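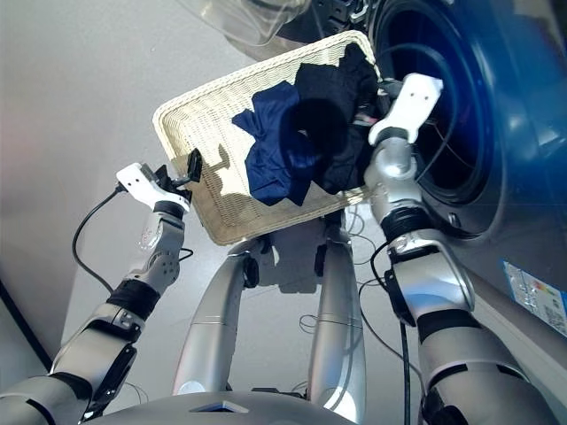
## The left gripper let go and the log said it didn't

I lost most of June to one fault on the laundry job, so I'm writing it down while I still remember the order of things.

The task is simple to describe. The robot picks up a wicker tray with clothes in it, lifts it to the washer with both hands, tips it, and helps the clothes into the drum with the right gripper. Koltby is the name of our motion software and Idamik is the small controller that runs the two grippers. Both matter in what follows.

The fault: during the tip, the left gripper would open. It had no command to open. The right arm then carried the whole tray alone, with the rim close to the glass door, and on two runs the tray hit the floor. Nothing broke. But the arms were moving at normal speed with an unbalanced load, and I had been standing closer than I should have been, clipboard in one hand.

The log for both runs said "left: closed, holding" the entire time. I believed the log for far too long.

### What I checked first

I started with grip force. The rim is uneven, and I assumed the finger was slipping off and then springing wide. I raised the force setting to 800 and ran it again. Same result, plus a dent in the weave.

Next I blamed the load. Dark, slippery clothes slide to one side when you tip them, and the weight goes with them. So I ran it with an empty tray, and the gripper opened on the third try.

After that I swapped the left gripper for the spare. It took most of an afternoon and changed nothing.

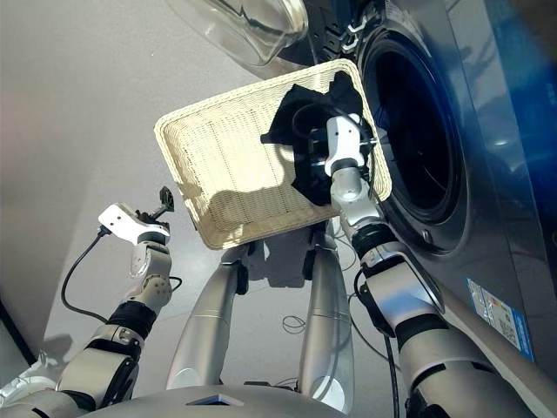

*Right hand in the cloth, left gripper open, tray still up.*

### What it was

Sena Akolgo found it. She asked me to hold the arm still and bend the cable at the left wrist by hand. With the arm powered and the emergency stop in her hand, I bent it, and the gripper opened.

The cable had a cracked conductor where it loops away from the wrist. At the angle we use for tipping, the loop gets pulled tight and the connection drops. Idamik restarts when that happens, and its default on restart is to open. It comes back up before Koltby notices it is gone, and Koltby keeps showing the last state it received. That is why the log looked clean.

The restart counter on the controller stood at 1,235. I had never looked at that number.

### What changed

- New cable on the left wrist, with a longer loop and a clamp on the forearm.
- Idamik now holds its last position on restart. Opening needs a fresh command.
- Koltby marks gripper state as stale after 3 missed messages and stops both arms.
- The restart counter is on the main screen.
- Everyone stays behind the tape while the tray is up. That includes me.

The hold setting worries me a little, because a gripper that won't let go is a different hazard if it has hold of a sleeve with a person in it. For now the emergency stop still releases both grippers, and we test that every morning before the first run.

I haven't replaced the right wrist cable yet. The part is on order.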